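Clurier desktop arm kit, reviewed after a month of vial transfers
Review by Radwa Sqalli

I bought the Clurier kit to move capped vials from one foam-lined tray to another, nine positions a side. It ships as printed white parts, a bag of servos and a base that bolts to a rail. Assembly took me two evenings. The manual is clear up to the wiring chapter and thin after it.

For the first 1000 transfers I had little to complain about. Then the gripper began letting go. The servo that closes the fingers ran hot, the controller cut its power to protect it, and the fingers relaxed with a vial in the air. No alarm, no message on the screen. The arm carried on to the next position as if it had placed something -- and the vial was on the floor, broken. 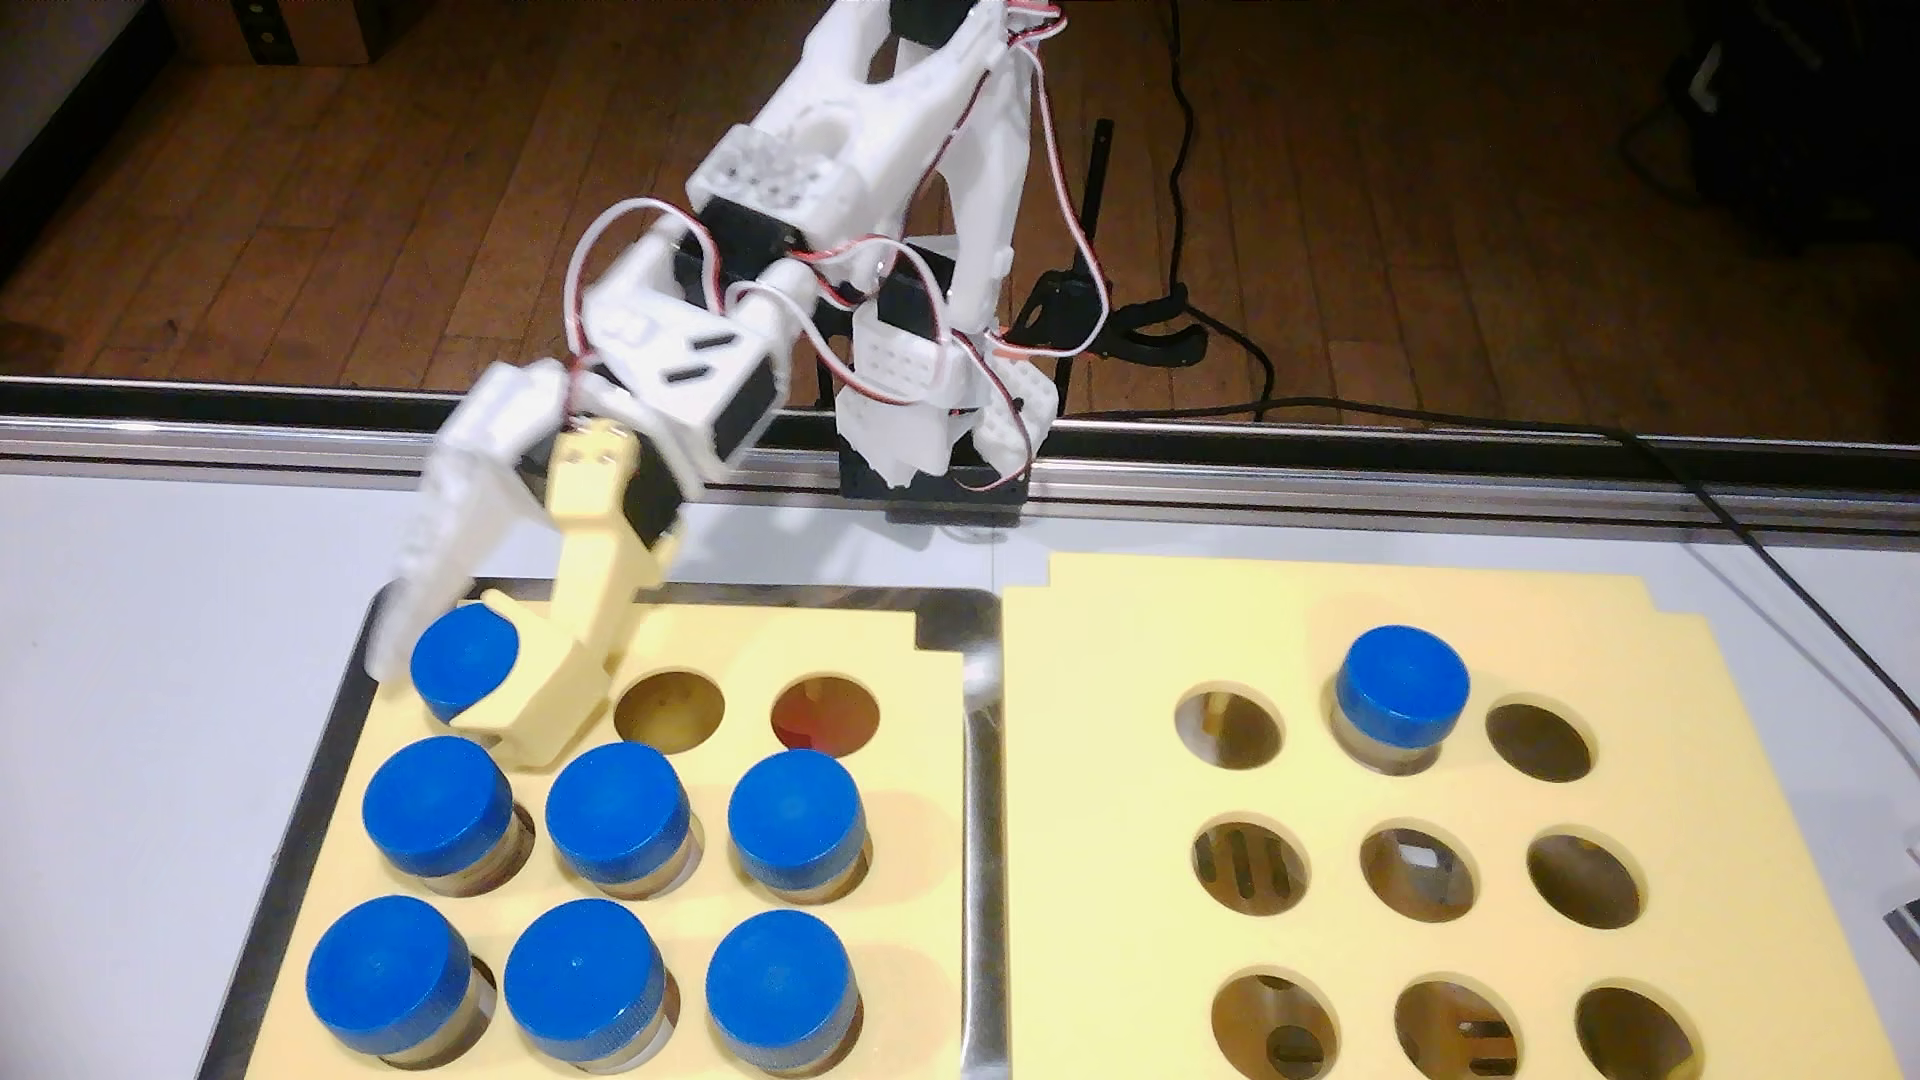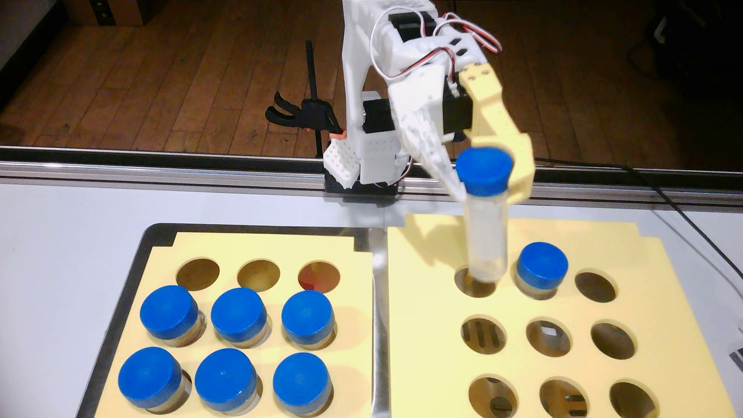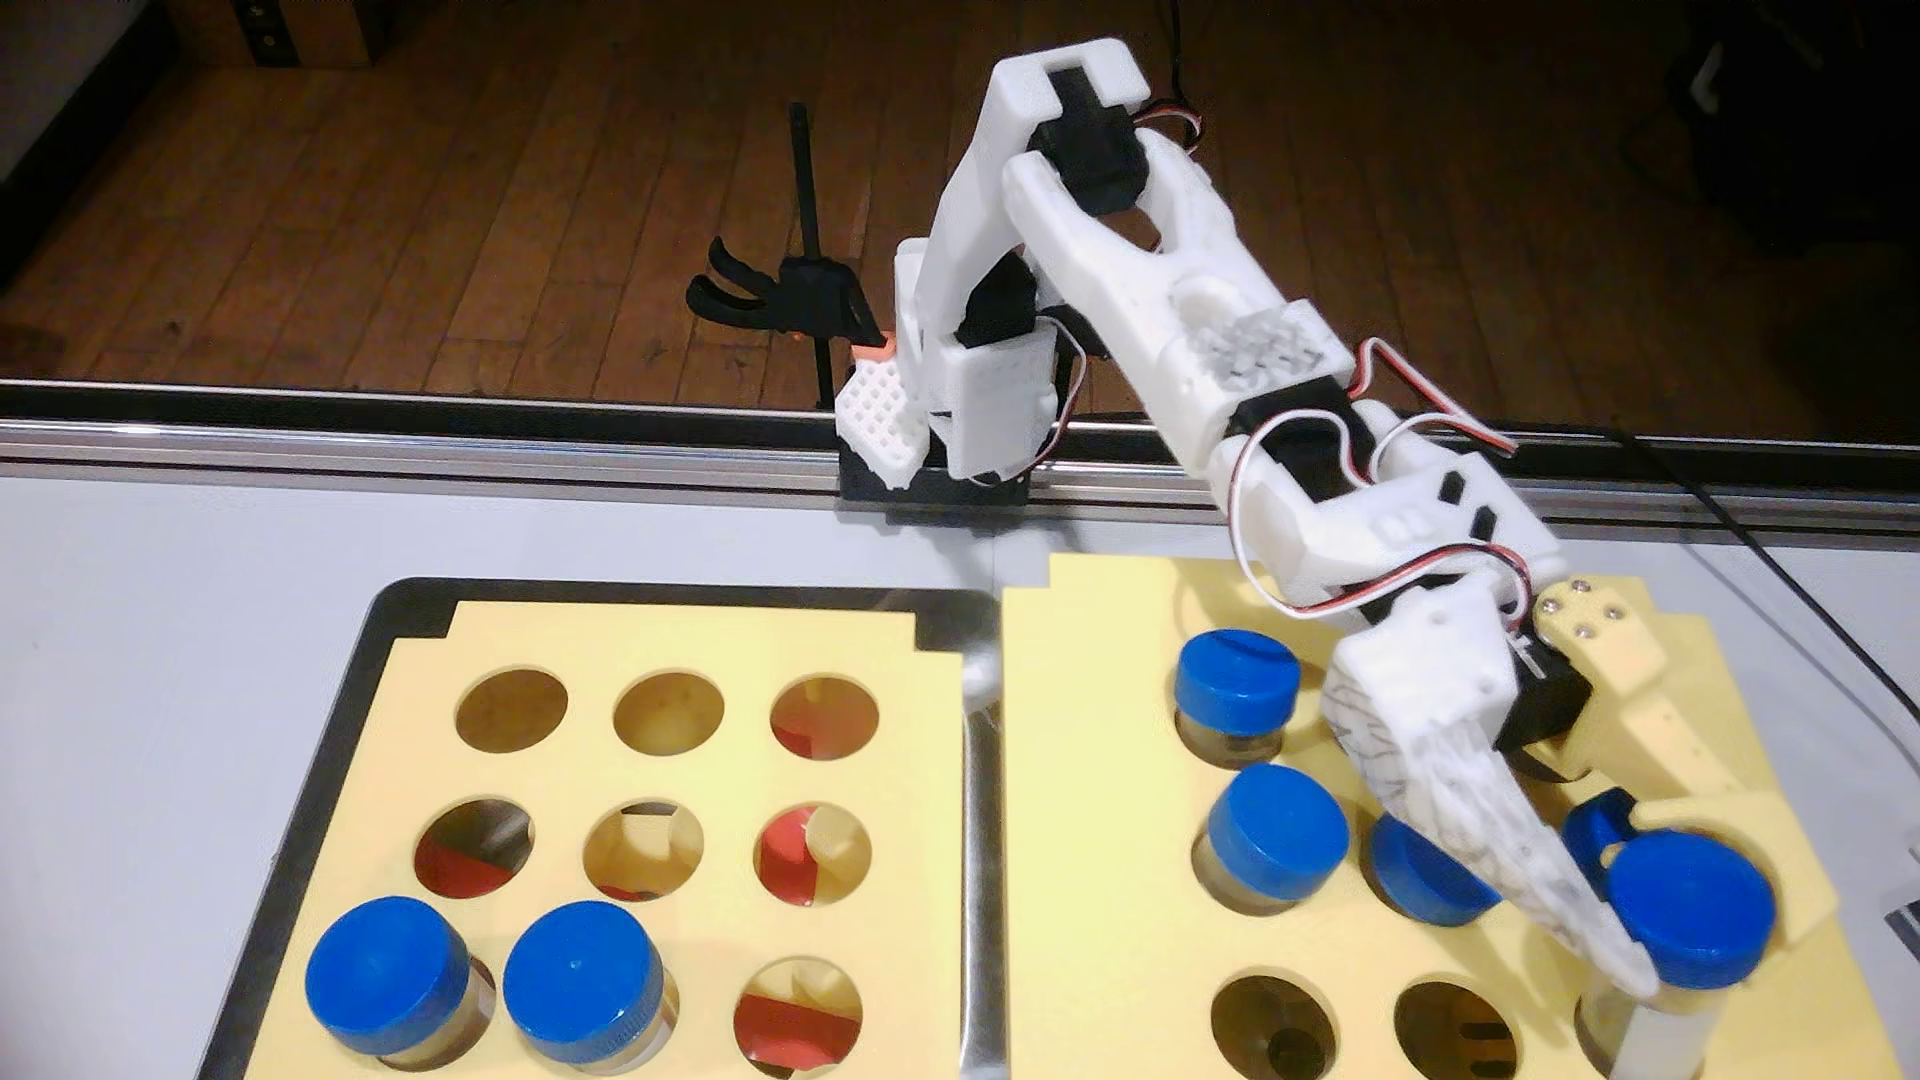 Blue caps, foam inserts, yellow finger on the gripper.

I logged every drop after that. Most came in the second hour of a run. Rachid Ouazzani, who shares the bench with me, suggested lowering the closing force from the default of 90 percent to 67. That helped a good deal. The caps still hold at the lower setting, and the servo stays cool enough to touch.

Support was polite and slow. Sumaiya Pramanik at Clurier confirmed that the thermal cutoff has no error output in the current firmware and said a fix was planned for December. Until it arrives, I would not run this arm unattended with anything you mind spilling. Ours now handles water only, with a shallow tub on the floor under the table edge.

Smaller complaints: the servo leads are too long and have to be tied back, and the emergency stop is a software button, so you need a free hand on the laptop. I added a Zoneck power switch on the supply line.

Good reach, decent accuracy, easy to repair. Three stars out of five. I'll test the new firmware over another 1000 transfers before I change that.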